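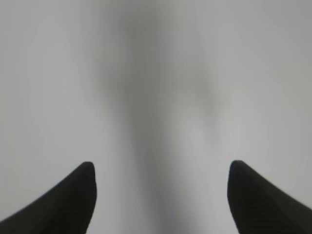

Ah-rin Shim read our first draft and wrote in the margin that a blur detector which throws out every soft picture will also throw out the ones where the gripper is nearly touching something, and had we thought about that. We had not. Most of this report is what happened after we did.

Project report: Frame Gating for a Wrist Camera Grasp Planner
Wedstead robotics lab course, second term

1. What we set out to do

The planner we inherited is called Grondeck. It takes a wrist camera frame, looks for an object, and suggests a place to close the fingers. It is very confident. Give it a plain gray surface with no detail in it and it will suggest a place to close the fingers there too, with a score most of us would be glad to get on a midterm.

Our plan was to put a small filter in front of it, called Millositz, which decides whether a frame is worth planning on. If not, the arm holds still and waits for the next one. We budgeted a week for this. It took until December.

2. First version

Version one measured sharpness over the whole frame and compared it to a threshold. It failed right away for a reason we should have seen coming: the fingers are always in view, and their edges are crisp even when everything past them is mush. The filter was grading the gripper. We masked out the finger region and the scores began to mean something.

We then ran it on the 1,031 frames in our log. It kept 948, and we were pleased with ourselves for an entire afternoon, until Ah-rin's note sent us back to look at the rejects. Some were useless. Others were close approaches, soft in most places but with one strong edge the planner could have used.

3. Second version

Version 2 splits the masked frame into tiles and passes it if any group of neighboring tiles is sharp enough. It also checks the wrist's height above the table, so a soft frame at close range gets the benefit of the doubt for 2 cycles before the arm stops.

Clear plastic was the next problem. A transparent shoulder gives weak edges and bright highlights, and the tile score loves a highlight. The planner, handed such a frame, would aim for the shine. Our fix was to cap the brightness before scoring, which pushed the attention down to the printed label, where we wanted it.

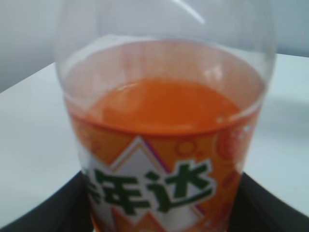 Why not just retrain the planner to say when it sees nothing? Retraining needs labeled empty frames, and our log had hardly any, so a filter was the piece we could finish in one term.

4. What still doesn't work

The threshold is set by hand. Ama Amoah tuned it one evening and it has been treated as holy ever since. Change the room lights and it needs tuning again. There is a script for this in the tools folder, named benkirane_final_new, and we apologize to whoever takes over the naming.

The height check also assumes a flat table at a known height. Put a box under the object and the filter believes the wrist is higher than it is, and rejects perfectly good frames on principle.

Next term's group should log the planner's score next to the filter's decision from the start. We added that late, and the early runs can't be compared with anything.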